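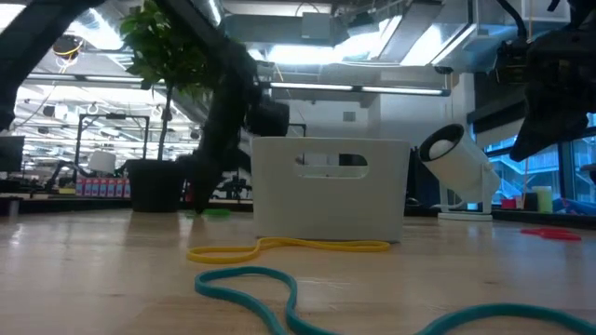 Does vinegar really get hard water stains out of a kettle?

Plain white vinegar does dissolve the scale, and the expensive descaling powders I've tried did no better. I'm less convinced by the rest of the advice going around. Baking soda added to the vinegar fizzes nicely and mostly cancels it out. Lemon peel smells good and takes all night. The Brinau tablets worked, but so did the vinegar.

Half vinegar, half water, enough to cover the scale. Bring it to a boil, unplug, leave it for an hour, then rinse until the smell is gone. Thick scale may need a second go. Check the manual first if the kettle has a coated inside.

As for the claim that descaling cuts your power bill, I'd want to see the bill.

Updated March 6, 2020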